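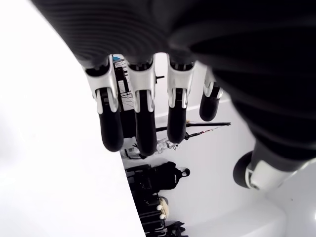 Zernulton 흰 방 정리 기록 데이터 카드

개요
Zernulton은 실내 정리 작업을 기록한 자료 모음이다. 물건을 집어 옮기기, 제자리에 넣기, 상판 비우기, 바닥에 떨어진 것 줍기를 다룬다. 현재 배포본에는 기록 2,000건이 들어 있으며, 기록 하나는 정리 작업 하나에 해당한다. 물건이 처음 놓인 위치와 마지막 위치, 작업 이름, 짧은 한국어 메모가 함께 제공된다.

장소
모든 기록은 Hatthorpe 건물 안의 같은 방에서 만들었다. 벽과 바닥이 흰색이고 창문에는 블라인드가 있다. 조명은 천장등만 쓴다. 오후 늦게 만든 기록은 블라인드 틈으로 빛이 들어와 바닥 밝기가 조금 다르다. 8월에 선반 위치를 문 쪽으로 옮겼으므로 그 전후의 기록은 room_layout 값이 a와 b로 나뉜다. 같은 작업이라도 두 배치를 섞어서 비교할 때는 이동 거리를 다시 계산해야 한다.

물건
물건 목록에는 67종이 있다. 컵, 접시, 수건, 책, 필기구, 빈 상자, 장난감 블록처럼 집에서 흔히 쓰는 것이 대부분이다. 유리 제품과 칼은 넣지 않았다. 수건은 접은 것과 펼친 것을 따로 표기한다. 상자는 뚜껑이 있으면 뚜껑을 별도 물건으로 센다. 같은 종류가 여러 개일 때는 이름 뒤에 번호를 붙이며, 번호는 왼쪽부터 매긴다. 작업 중에 순서가 바뀌어도 번호는 그대로 둔다.

작업 분류
작업은 일곱 가지다.
상판 비우기
선반에 꽂기
상자에 담기
수건 접어 쌓기
바닥 물건 줍기
같은 종류끼리 모으기
빈 상자 치우기
두 가지가 이어지는 경우에는 먼저 시작한 쪽을 task에 적고 나머지는 메모에 적었다. 중간에 멈춘 작업도 지우지 않았고 status 값이 stopped로 되어 있다.

주요 항목
record_id: 기록 번호
task: 작업 이름
object_list: 사용한 물건의 이름과 번호
start_place, end_place: 처음 위치와 마지막 위치
room_layout: a 또는 b
status: done, stopped, unclear
note: 작성자 메모

표기와 검수
위치 이름은 상판, 선반 위 칸, 선반 아래 칸, 상자 안, 바닥으로 통일했다. 상판 가장자리에 걸친 물건은 상판으로 적는다. 1차 표기는 Luana Queiroz와 Mulugeta Tilahun이 나누어 했고, Puspita Tambunan이 그중 약 300건을 골라 다시 확인했다. 가장 자주 고친 부분은 선반 칸 이름이다. 두 사람의 판단이 다르고 메모로도 확인되지 않는 것은 unclear로 남겼다.

알려진 문제
흰 접시와 흰 수건은 바닥이나 벽과 밝기가 비슷해 윤곽이 잘 구분되지 않는다. 밝은 면이 하얗게 날아간 기록도 있으며 별도로 보정하지 않았다. 배치 b에는 책을 꽂는 작업이 적다. 초기 기록의 메모에는 컵과 머그를 섞어 쓴 곳이 남아 있으므로 물건 이름은 object_list를 기준으로 본다.

사용 범위
정리 순서 분석, 물건 위치 표기 연습, 실내 작업 분류에 쓸 수 있다. 방이 하나뿐이므로 다른 집이나 사무실의 정리 습관을 추정하는 데에는 맞지 않는다. 재배포할 때는 이 문서를 함께 넣고, 항목을 고쳤다면 고친 내용을 적어 둔다.

관리
담당: Tiruwork Gashaw
물건 목록 수정 요청은 기록 번호와 물건 이름을 적어 담당자에게 보낸다. 선반 칸 이름을 고치는 요청은 배치 값도 같이 적는다.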